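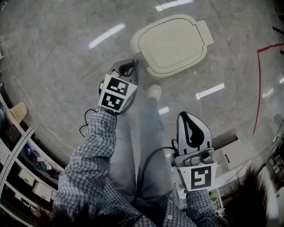
Notebook — floor objects, Garside unit
June 18, 2020

Floor in the front room is polished grey marble. Started on lids today. The white plastic one was first because it is the worst of the set: light, low, and close enough in colour to the reflections off the stone that it is easy to lose when the overhead light is on.

Working position
Seated on the floor, legs out in front, lid past the feet. Kneeling was tried in February at Warnimside and gave sore knees and a poor reach. Seated is slower to get in and out of but steadier. Shoes stay on, the marble is cold.

Lid, general
Thin-walled items on a hard smooth floor slide before they lift. Pushing from one side moves the lid away and does nothing else. Contact on both sides of the rim at the same time is what is wanted, with the approach kept low. Where the rim sits flush there is no gap to get under, so the choice is to pinch across the full width or walk the lid to the skirting and tip it up there. Skirting counts as a valid method on the Edov sheet, but log it separately.

Orientation matters more than I had written down before. Rim down is the hard case. Rim up gives an edge to take hold of and should go under "easy" with the tubs. The old sheet has one line for both. Split it.

Floor preparation
1. Dry mop, then microfibre cloth. No spray polish.
2. Wait for the surface to dry fully if any water was used. A film of water under a flat lid holds it down.
3. Mark the start area with low-tack tape, 900 mm by 400 mm, long side parallel to the skirting.
4. Check for grit. One grain under the rim changes how the lid slides and will scratch the stone.

Tape from the Hileck box leaves residue if it stays down overnight. Lift it at the end of each session. Residue comes off with warm water and a drop of dish soap, no solvent on the marble.

Item list
Lid is item 112. The 3 items after it are the tub that goes with it, the flat sponge and the folded tea towel, in that order. Tub and lid are to be done apart first and then as a pair, with the lid placed on the tub and pressed closed. Store the two together in the grey crate or the lid will end up in the kitchen drawer again.

To do
— Split rim up / rim down on the sheet.
— Second lid in a darker colour, same size if it can be found.
— Ask Garside whether the overhead light can be dimmed. If not, use the side lamp only and note it.
— Cushion for the floor.

Sponge next.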